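Park path resurfacing: was it worth it?

TyyneH
Posts: 54
Months of consultation, and we have ended up with a very wide strip of tarmac. Discuss.

lastunov_lad
I like it. Two prams and a dog can pass without anyone apologising.

TyyneH
I preferred it when they had to.

Pentti L
You could land a small plane on it, Tyyne. My complaint is the junction. No kerb, no line, so the cyclists treat it as a suggestion.

lastunov_lad
It's a bend, Pentti. You want a kerb on a bend?

Pentti L
It's a junction. Took this on 15/06/2024:
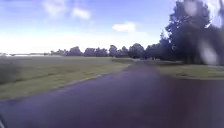 Main path going off to the trees, side bit on the right.

TyyneH
Looks rather purple.

lastunov_lad
Still a bend.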